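Flodcombe Reading Room: progress report to the Hutel Fund, March

Dear Leif Sjögren,

You asked for a short report this time. The last one ran to 32 pages, and I accept that I was the only person who enjoyed it.

Furniture. The tables and chairs came from Jorkard in one delivery, a mere 2 weeks after the date on the order. One chair rocked and has gone back. Jorkard describes the rocking as "within tolerance," a view they are welcome to hold while sitting on it.

Books. We have shelved 127 titles, with almost 40 more waiting for labels. The label printer has opinions about the letter Q. Mrs. Ogundipe is writing those by hand and her Qs are better anyway.

Opening hours. We now stay open until 7 p.m., as agreed in the grant. The last hour is mostly people finishing a chapter very slowly.
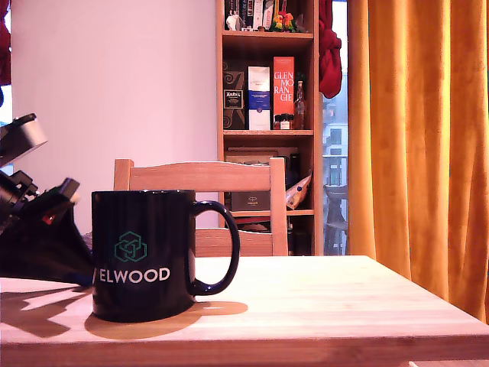
Tables took up more of our meeting time than the books did. The argument was between dark wood, which hides everything, and pale wood, which goes with the chairs. Pale won. The finish is smooth and the grain faint, so any ring left by a mug like the black ELWOOD one will be there for all to admire. I would like to move $40 from the signage line to coasters, with your permission.

Still to do: the second lamp, the draft under the door, and the sign, which may now be slightly smaller.

Regards,
Flodcombe Reading Room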